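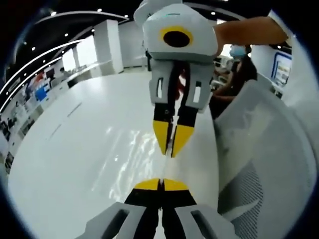

May, notebook, typing tutor build — morning

Picked up where I left off with the lesson sequencer. Restia (the lesson player) now loads the Dvorak home row set without the blank first screen. Cause was dumb: the layout file was read after the first prompt was drawn. Moved the read up. Fine on both test machines, slow laptop included.

Still open from last time:
- backspace counting
- the game timer
- the teacher page, which is a mess

Backspace first. Right now a corrected error counts as an error AND a slow keystroke, so a kid who fixes a typo gets hit twice. Accuracy looks awful for careful typists, fine for the ones who barrel through. Changed it so the wrong key counts once, the backspace is free, and the right key gets timed from the backspace. Reran the saved sessions from the pilot class. Lesson 30 median accuracy went up, as expected. Lesson 44 hardly moved. That one is all punctuation and I think people give up on fixing things there, they just plow on. Need to look at raw logs before I say more.

Note to self: saved sessions before the log change have no backspace timestamps. The replay script fills in zero and doesn't complain. It should complain. Added a warning, threw those sessions out of the rerun. Did NOT delete them.

10:40

Game timer. Briltholm is the falling-words one (castle wall, words come down, you type them before they land). The speed ramp is tied to screen refresh, so on the fast monitor it's close to unplayable and on the old desktop it's a nap. Should have been tied to the clock from day one. Pulled the ramp out into its own function, fed it elapsed time. Words now land at the same moment on both screens, checked side by side with the same word list and the same seed.

But now the pause menu doesn't stop the clock. So you pause, come back, and everything drops on you at once. Kind of funny the first time. Fix: store the time at pause, subtract on resume. Works unless you pause twice quickly, then it goes negative and the words float UP. Clamped it at zero for now, want to find out why though.

Word list for Briltholm needs a cleanup too. Lots of words that can't be typed with the keys taught so far. The filter checks letters but not capitals, so a beginner gets proper names and has no idea about shift yet. Filter now lowercases nothing, it just drops anything with a capital until the shift lesson is done. Leaves 49 words at the earliest level. Thin. Repeats will be obvious after a couple of rounds. Either write more by hand or unlock the letters faster. I'd lean to writing more, the unlock order was argued over enough already.

Lunch. Keyboard covers still not here.

1:15

Teacher page. Opened it with the big class file and it took forever. It recomputes every student's whole history every time you click a column header. Sorting should not touch the history. Split the summary out, cached it per student, sort just reorders rows. Much better. Havent measured it properly, just not annoying anymore.

Column names: "net", "gross", "adj". Can't expect anyone to know what adj is. I had to look it up and I wrote it. Changing to Speed, Accuracy, Time practiced. The other stuff goes behind a "more" link. If anybody feels strongly about adj staying in front, write it below this line:

(space)

Export to spreadsheet — the accuracy column comes through as text in some programs, so averages don't work. It's the percent sign. Write the bare number, put the percent in the header. Done.

Teixeira set (the Portuguese keyboard lessons): accents are the trouble again. Dead keys send nothing and then the combined letter, so our code sees one keystroke where the typist made two. Speed comes out low. Tried counting a composed letter as 2 keystrokes. Better for the acute and the tilde. Wrong for the cedilla, which has its own key on that layout. So it has to be a table per layout, no shortcut. Started the table, got through the vowels. Someone who grew up on that layout should check it over before it goes anywhere near a class.

Also the on-screen keyboard highlights the wrong finger for the key right of L on that layout. Copied from the US file I guess. Fixed in the Teixeira file only, the others look ok but I only eyeballed them.

3:50

Sound. The click on each keypress lags on the browser build, just enough to throw off rhythm. I type worse with it on. Preloading the sound helped the first press but not the rest. Turned it off by default, left the switch in settings. Come back to this when the timer stuff is settled.

Gurnico (the drill generator) ran overnight and made more than 30 drills for the top row. Read through them. Most usable, some are tongue twisters with no point, and a few have the same word three times running. Added a rule: no word repeated inside a line. It still does it across a line break, so you end a line on "quit" and start the next with "quit". Small thing but looks sloppy. Not fixed.

Want to try: drills weighted toward the pairs each person gets wrong, not single letters. Logs already have the pairs. Single-letter weighting kept feeding people the letter Q and their scores on it didnt budge.

To do next:
- why does double pause go negative
- accent table, consonants
- raw logs for lesson 44, see who stops correcting and when
- more words for the first Briltholm level
- line break repeats in Gurnico
- ask about keyboard covers again

Branch is pushed, tests pass except the sound one, which I skipped. Don't merge the Teixeira file yet.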